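Sornstead Sign and Label Makers' Group
Minutes, 2022-10-25

Braulio Arriaga here, taking the notes again, so blame me for the spelling. We got going a little late and I've put things in the order we talked about them, more or less.

Last minutes: approved once I fixed the bit where I wrote "vinyl" and meant "acrylic." Sorry, Isauro!

Shop window lettering on Mavley Street. Isauro Esquivel has been to see the bakery owner and she wants the old gold lettering copied as close as we can get it. Isauro likes cut vinyl for this and I still like paint, and we went back and forth on that for a good while (I lost). He'll have a full-size paper pattern taped up inside the glass before anybody cuts anything. She also asked for opening hours on the door, and we said fine, same typeface, smaller.

Label stock. Serodetti wrote to say the matte polyester is going up in December. We have 16 rolls on the shelf and we go through them fast in the winter, what with all the asset tags. I moved that we order 36 more at the old price, Isauro seconded, carried. I'll call them in the morning and see if they'll split the delivery, because there's no way I'm stacking all of that in the hallway like last year.

Trail markers. Hollenstein wants 30 routed posts and they want the arrows redone. The first sample had the arrow sitting too close to the bottom edge, and I agree with them, it looked odd. New drawing to go out before we touch any wood. Price stays as quoted. 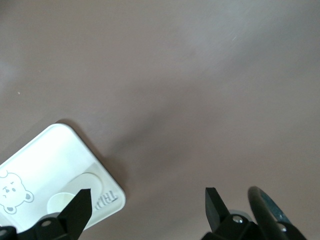
Safety labels for the Hollenstein kitchen came up next, and this one ate most of the evening. They want a label on each serving tray that says which station it belongs to, and I'd drawn it up as a square for the flat part. Isauro wants it on the rim. My trouble with that is a white tray with a raised, slightly glossy rim and rounded corners, where a long label has to stop well short of the curve or it'll lift. We settled on a narrow strip along the long edge, dark text on clear. I'm cutting 2 test strips and we'll run them through the dishwasher before we quote.

Other business: the small plotter is squeaking again. Isauro has the oil.

Next meeting in December, same place. I'll bring the coffee.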